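Spare room at Tiltow reading club gets its Wednesday clear-out

The great sorting of the back room at the Nouri building in Tiltow has entered its second week, and the floor is winning. Members of the reading club, who have had use of the room since August, agreed to clear it before the new shelves arrive from Skanberg. The shelves are coming in 4 boxes. The room, as things stand, has space for perhaps one of them.

Progress so far is mostly a matter of definition. The posters are staying up, and so is the pink bedsheet pinned across the back wall, which has outlived two proposals for a proper curtain. Small things are being dealt with first: sachets of rhinitis granules, stray cloths, and a good deal of paper, some of which has made it as far as a bowl.

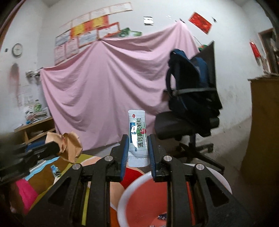 The office chair is a harder case. A motion to move it upstairs was carried in the spring, but it remains the most popular coat stand in the building - or bag stand, depending on the weather - and no date has been set for its departure.

Medicines that turn up in the sorting should go to the pharmacy counter at Severent on the high street, and not into the kitchen drawer, where the last lot went. Paper can be left by the door.

Sorting resumes on Wednesday at 2 in the afternoon. Tea is provided. Anyone bringing further items to store in the room will be asked, politely, to take them home again.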